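We've had the Elero gripper kit from Valtcombe for 14 weeks now. Several people asked whether it's worth the money, so I'll put what I know in one thread.

1/ What you get: two black fingers, the drive unit, a wrist camera with its bracket, one cable, and a year of the Etomow software. No arm. You supply the arm. The product page could say this more clearly.

2/ Mounting took me a morning. The bolt pattern matched our flange. The camera bracket did not sit flat until I filed one corner, and Valtcombe says newer brackets are fixed. I haven't seen a newer bracket.

3/ Setup in Etomow is a wizard with 18 steps. You can skip six of them if you only have one arm. It doesn't tell you which six. Anoma Ekanayake wrote them down and I'll post her list as a reply at the end.

4/ Fingers first. They're soft enough to give a little when they touch something hard, and the tips come to a point, so you can get at small items on a flat surface. Boxes are easy. Thin flat things are hit and miss. Bags are bad.

5/ We counted cycles on the first pair of fingers. They went over 4000 before the left one started to crease near the tip. It still closed fine. I swapped it anyway and the swap took two screws.

6/ Spare fingers are sold in pairs only. If one wears out, you buy two. I now have a drawer with a lot of right fingers in it.

7/ The wrist camera is the reason we picked this kit over the Serra one. The Serra camera sits off to the side and loses the object in the last few inches. With Elero, both fingertips stay in view when the gripper is open.

8/ Weak point: motion blur. Move the wrist fast and anything on the floor turns into streaks. A shiny floor makes it worse, with the ceiling lights bouncing back at you. Exposure is on auto by default. Set it by hand and slow the wrist down for the last part of the approach. 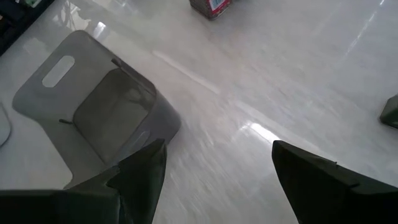
9/ Firmware 1010 added a lower exposure limit, which helped some. Don't install it in the middle of a job — it wipes the calibration and you start the wizard over. I found that out at 4 in the afternoon with a demo the next morning.

10/ Support: Shanthi Sheikh at Valtcombe answered all my tickets, most of them the same day. The one about the bracket took two weeks. She sent a drawing with it, which I used for the filing.

11/ Would I buy it again? For floor and tabletop work with boxes and hard plastic, yes. For bags or cloth, no. For anything that has to move fast the whole way, try the loaner first. They do loaners, you have to ask.

12/ The software renewal is due in August and I don't have a price yet. I'll add it here when I get the quote.

Reply: Anoma's list. With one arm, skip steps 4, 5, 9, 12, 13 and 16. Step 12 shows a red warning if you skip it — click through and keep going.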